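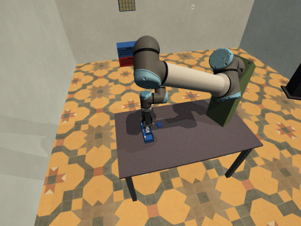 The long table, tiled floor and all.

Swap shelf news
The Grindley building swap shelf took in 377 books in May, and 150 of them were diet books. Aaliyah Marchand asks that we hold off on those for a while – she has run out of polite places to put them. Cookbooks with butter in them are still welcome.

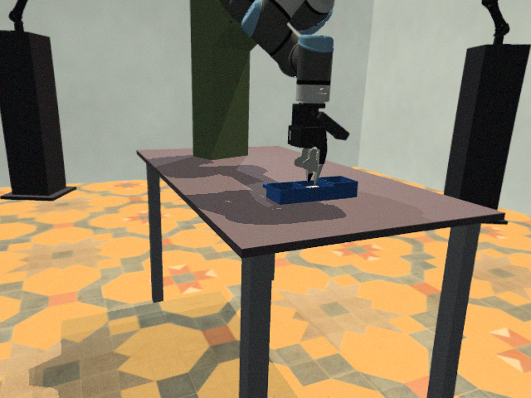

Parking
Rostislav Kratochvíl has the new permits. They are orange. Complaints about the orange go to Udier, who chose it.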